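Can a machine make the toast yet?

By Shufen Lu
November 29, 2023

My mother judged every kitchen appliance by one question: does it save me a trip across the room? The dishwasher passed. The bread maker failed, because somebody still had to weigh the flour, and it went to a cousin in June and was never asked after again. I have been using her question on robots for a while now, and I keep coming away more cheerful than I expected.

The chores we want rid of are mostly picking things up and putting them somewhere else. Cups to the sink, bread to the toaster, socks to the drawer. We don't think of that as skill. A child of three can do most of it, badly, and a child of six can do it well enough to be sent to do it. For decades machines could weld a car door to a hair's breadth and couldn't be trusted with a sock. That gap is closing, and I find it thrilling to watch!

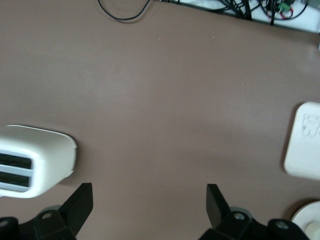
Breakfast is my favourite test, and I'd put it ahead of laundry or hoovering as a measure of where we've got to. It is short, everyone knows how it should go, and it is full of small awkward moments. Think of what a slice of bread asks for. You have to hold it firmly enough to lift and gently enough not to squash, turn it to match the slot, and let go at the right height. A toy toaster with its two black slots, one above the other, is a fair place to start, and two black fingers with a gap between them are a fair pair of hands to start with. I could do a good deal of my own breakfast with a finger and thumb (I tried it one morning, and only the jam lid beat me).

People sneer at toy kitchens. I don't. A plastic toaster gives a machine the shape of the job without the crumbs and the burnt fingers, and you can get it wrong 179 times before lunch and still have a toaster. I learned to drive in a car park.

So, can they do chores yet? Some, sometimes, in a room that suits them. Put the bread where the machine expects it and I'd bet on the machine. Leave the bag twisted shut behind the kettle, with the butter knife across the top, and I'd bet on my nephew. The shop floor is further along for exactly that reason: the parts arrive the same way up, the light stays put and no one moves the bench. Home is where the bench moves every day.

What I'd ask of the people building these things is to show us the dull runs. Thirty breakfasts in a row, in an ordinary kitchen, with the fumbles left in. I would watch all of it. A machine that drops the bread and has another go would impress me far more than one perfect slice set to music.

My own guess is that setting the table will come before cooking, and clearing it will come a good while after both. Wet plates are horrible things to hold. Bread first, please, and then the cups.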